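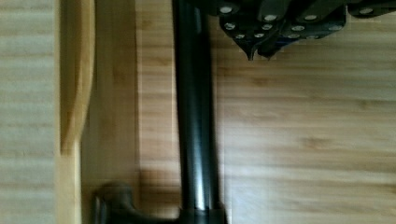
The Grevholm is a tabletop stringing machine for squash, tennis and badminton rackets. It is made for players who string their own rackets and for small clubs that get through a few jobs a week. You do not need a stand or a dedicated bench. The base rests on four rubber feet, and a wooden tabletop like the one in the photo is a good surface for it, if it is solid. Glass tops and folding tables are not suitable.

Tension is set by a sliding weight on a drop arm. Move the weight to the mark you want, load the string in the gripper jaws and lower the arm. If the arm stops above or below level, raise it, adjust the ratchet and lower it again. Most people get a feel for this by their third or fourth racket. A first squash racket usually takes an evening.

Mounting is six-point, with adjustable side supports that hold the head at the shoulders and along the sides. Badminton frames need the narrow adapters, which are in the box. The turntable rotates fully and has a brake for weaving crosses.

What you get
Machine base and turntable
Drop arm and weight
Two flying clamps
Narrow adapters for badminton frames
Awl, cutter and bent-nose pliers
Hex keys
Printed manual

Specifications
Tension range: 9 to 36 kg
Mounting: six-point
Clamps: flying, adjustable for string gauge
Machine weight: 29 lb
Recommended table depth: 24 inches or more
Power: none required

Clamps
The standard flying clamps hold most synthetic strings without slipping once the gauge is set. Clean the teeth with rubbing alcohol after every ten rackets, or sooner if you use coated string. Owners who want fixed clamps can add the Ondel rail kit. It bolts to the existing turntable and does not need drilling. The rail kit is sold separately and takes an hour or so to fit.

Strings
The Grevholm ships without string. We stock Skumuvness multifilament in single sets and in 100 m reels. One reel covers nine or ten squash rackets, depending on head size and how much you leave for the tie-offs.

Calibration
Each machine is checked with a spring scale before it is packed. Check it again when you set it up and then every 50 rackets. The manual explains how to do this and where to find the adjusting screw. Gareth Wragg in our workshop answers calibration questions by email, normally within two working days. Please include the serial number from the underside of the base.

Warranty and spares
Base, turntable and arm are covered for five years. Clamps and jaws are wear parts and are covered for one year. Replacement jaws, feet and side supports are kept in stock. The old Ozoliņš clamps sold with machines before January do not fit the current turntable, so check which version you have before ordering.

Delivery
Ships in one carton. Orders leave the warehouse within three working days. Unused machines can be returned within 29 days in the original packing.

Page updated September 13, 2025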